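Notes for week six, front office and guest services. 6 Nov 2023

Welcome back, everybody, and thank you for the lovely discussion last time. I promised we would finally get to overbooking, which is the part of hotel work that new front desk people dread the most, and I'd like to take it slowly.

## Why a hotel sells rooms it doesn't have

Let's stay with the Plumside, our practice hotel from October. It has 120 rooms. On a busy night a few guests will cancel late, a few simply won't come, and one or two will leave a day early and hand you back a room you weren't expecting. If the Plumside stops selling the moment the 120th room is booked, it will go to bed with empty rooms on a night when people were calling and being turned away. So the manager allows the desk to sell a little past full, and most nights it works out and the guests never know.

How far past full? That depends on who is coming. Prepaid guests nearly always show up. Guests holding a room until early evening with no card on file are another story altogether, and a group block is a story of its own (we'll spend all of week eight on groups, so please be patient with me). Look at the mix before you look at the total — I say this every year, and every year somebody hands in the worksheet with only the total filled in.

## The arrivals list

Start your shift by reading the whole list, top to bottom, with a pencil. Mark the people you would hate to disappoint: families with small children, guests staying several nights, anyone with an accessible room, anyone who has written to the hotel ahead of time. Nesrin Karaca, who taught this course before me, used to call these the "sleep here no matter what" names, and I have never found a better label.

Then look for the one-night guests arriving late. If somebody has to be moved to another hotel, it will probably be one of them. It isn't a nice thing to plan for, but it's a good deal kinder than deciding at eleven at night with a tired person standing in front of you.

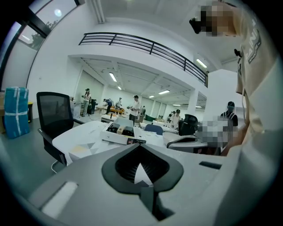
*White table with patterned top; person in a beige shirt at right.*

## Walking a guest

"Walking" means sending a guest with a confirmed booking to a different hotel. At the Plumside the steps go like this:

1. Call the partner hotel and get a room confirmed by name before you say a word to the guest.
2. Take the guest aside, away from the line.
3. Say plainly that there is no room tonight and that the mistake is ours.
4. Tell them what we're covering: the room, the ride over, and a phone call if they want one.
5. Write it in the log, including the time and who approved it.

Please don't blame the computer. Guests have heard it before, and it makes the next sentence harder to believe. A short apology, the name of the other hotel, and the car on its way will do far more for you than a long explanation (and yes, I know how that sounds coming from me).

If the guest is staying more than one night, ask whether they'd like to come back tomorrow. Some will, some would much prefer to stay put once they've unpacked, and either answer is fine.

## For next time

Read the Bajpai chapter on no-shows and do worksheet 2. Brijesh Tiwari and Pramila Maurya will be playing the desk clerks in our role play, with Sushil Grewal as the guest who has been walked.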